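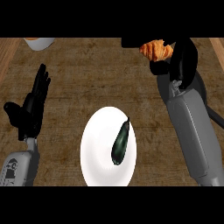

One reply to my last entry says I am too strict with the condensate, and that if the return water is already bitter, the dairy kettle and the pareve kettle can stay on the same boiler. I have read it two times. I think it is correct for Balatside, where the dosing is automatic, but in our shop the dosing is by hand and we forgot it once in April.

May 22, 2025

Kettle 2 (the Pelkonen, 50 liters) must become pareve before the soup trials. It stood unused the full 24 hours, the seal was not broken. Cleaned with caustic, rinsed, then filled to the rim and boiled. The first boil did not overflow on the back side, so I do not count it. Second boil was good on all sides — I put in a hot steel block to push the water over.

The thermometer on the lid showed 93 when the kettle was clearly boiling. It needs calibration. Please do not write its values in the log until then.

Still open:

The gasket of the bottom valve. Borkport wants a new one, Tarnavetti accepts the old one if it is taken out and scrubbed. I ordered new. They sell only packs of 25, so we will have enough for many years.

The big kettle, 3,000 liters, is not for this month. For this one I would like to send the return water to the drain during the whole boiling, and ask the certifier in writing before we do it. His last answer was by phone and I did not note it well.

Labels for kettle 2 are in the second drawer, blue ones are dairy.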